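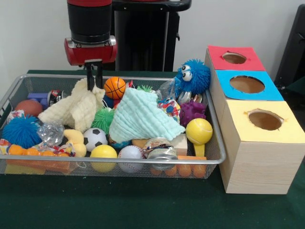

Sorting a big messy basket! Quick guide for kids. Grab a grown-up, grab the basket, go.

Why does stuff at the bottom vanish? Big floppy things sit on top. Towels, cloths. So lift those off first and fold them. Now you can see balls. Lots of balls.

Next, feel them. Smooth? Spiky? Stringy? A baseball has stitching you can trace with a finger. A puffer ball just wobbles.

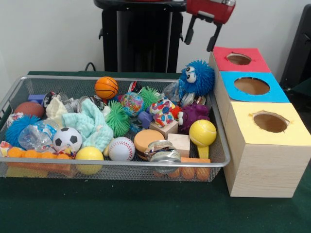
Saranya asked if cans and bottles count as toys. Nope! Them go in a different pile, for recyling. Check with your grown-up for sharp edges.

Small stuff hides under cloth, so give every cloth a shake. Gently. Over the table.
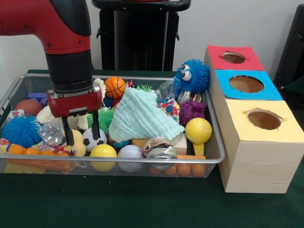 **Saranya Pai**
*Kids' page editor, Tritora*

Glass jars: don't dig near them. Ask a grown-up to take them out. Then make your piles. Soft, round, crinkly, hard. Some things fit 2 piles. Pick one, keep going.

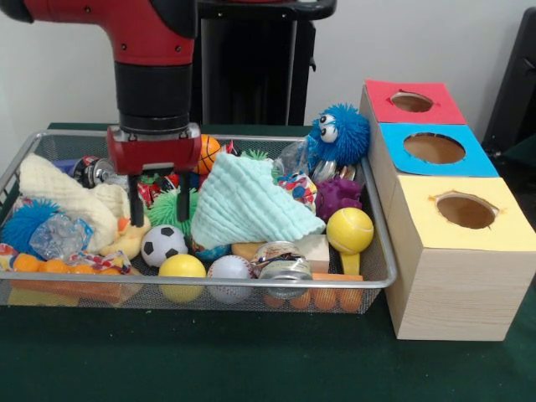
Wrappers go last, they're light and slide everywhere. Is it trash? Ask. Then put back only the toys, heavy ones at the botom, cloths folded on the side.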